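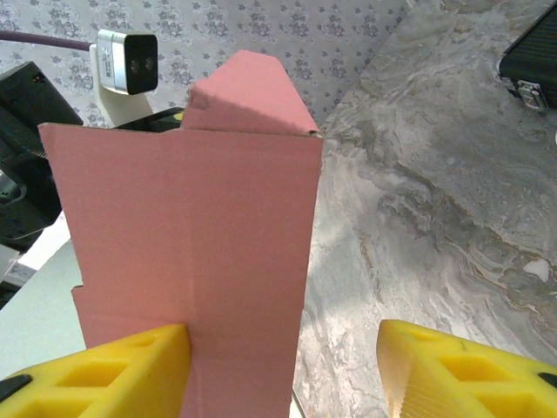

## Soft fingers go up against the hard ones at Grateden

A small test bench at Grateden has been comparing two kinds of gripper fingers on light packaging, and the first notes went up on Saturday, March 2, 2024. The question is a simple one. Can a soft, open-lattice finger hold thin cardboard without leaving a mark, and can it still close firmly enough to move the thing?

The yellow fingers are the Urnine pair. They have rectangular openings moulded through them and a ridged inner face. The other set in the comparison is the Pokix, a stiff finger with a flat rubber pad, which the bench has used for most of its work until now. Both bolt to the same wrist plate and run from the same controller, so changing over takes a few minutes and a hex key.

Each set was put through 159 attempts. The Urnine pair finished 140 of them without a drop. The Pokix pair finished more, but it also left creases in thin board often enough that the operators began noting them in a separate column. Closing force was kept the same for both sets, and the arm speed was not changed between runs.

Most of the trouble with the soft fingers came at the approach. When a box has a flap standing up, or an inside wall close to the grip point, one finger has to go in beside the board while the other stays outside it. The wrist camera helps here, but the operators found the view hard to judge at steep angles and slowed down for it.

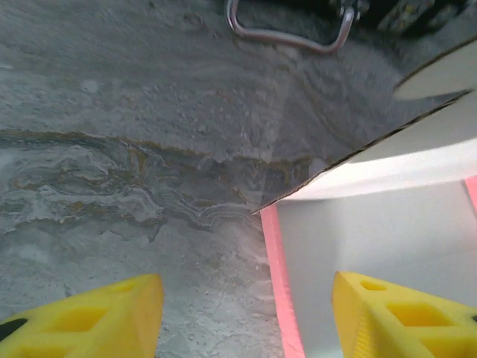 Page 2

Tall, narrow items were the other weak spot. Gripped near the bottom, they tend to lean as the arm speeds up, and a soft finger leans with them. Moving the grip point up by 30 millimetres cured most of it in a short follow-up run. That run was not included in the totals.

Cost is also part of the picture. The bench expects to spend nearly 2,000 dollars on spare fingers this year, whichever set it keeps. Soft fingers wear faster at the ridges, while the hard ones mostly need new pads.
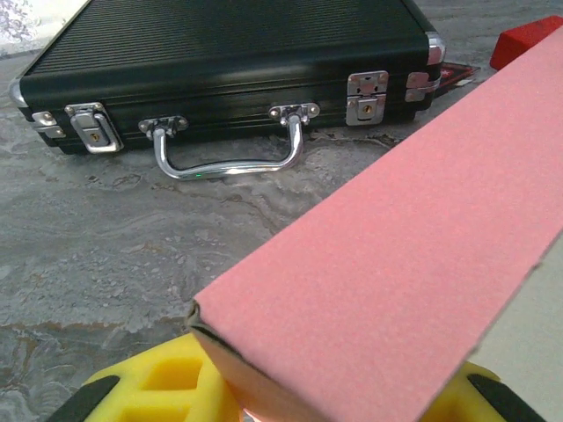 The next round will use a controller from Shehu that reports finger position more often during the close. The operators want to know if it can catch a slip early enough to tighten the grip before the item falls. They also plan to repeat the cardboard runs with a lower closing force on the Pokix set, as the creasing may have more to do with that setting than with the fingers. Results are expected in July.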